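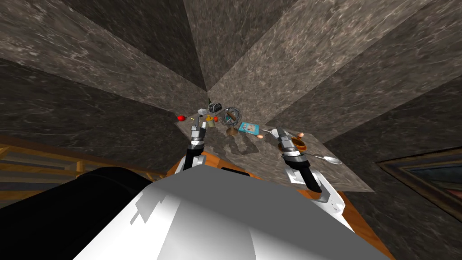

Workshop Tips: Comparing Two-Finger Grippers on Kitchen Objects

The Stimness Household Automation Workshop issues these notes to members who test grippers and arm controllers at the kitchen table. They apply equally to physical benches and to simulated ones.

Choosing the objects
Use ordinary things of different shapes. A small apple, an orange and an egg test grip on curved surfaces. A cup and a bowl test the approach to a rim. A spoon lying flat on a hard tabletop is the most demanding item on our list, and should be attempted last.

Setting the force
Begin with the egg. Set the closing force at 11 percent and raise it in small steps until the egg lifts without slipping. Record the value before moving on to the apple. Members using the Plestolier controller should reset the force limit between objects - it keeps the previous setting.

Working with two arms
Test each arm alone before running both. Assign the left arm to the left half of the table and the right arm to the right half, and leave the middle for handovers. Tall or delicate items, such as an ornament on a stand, belong at the back until both arms have completed a clean run.

Comparing results
Run 33 attempts per object with each gripper. The Maruyama and Varnstead fingers are to be tested on the same layout, with the same starting pose and the same lighting. A dropped object counts as a failed attempt, even when it is picked up again.

Cleaning
Wipe finger pads with a damp cloth after handling fruit. Replace pads after 3000 cycles, or sooner if the surface has become shiny.

Revised Monday, November 14, 2022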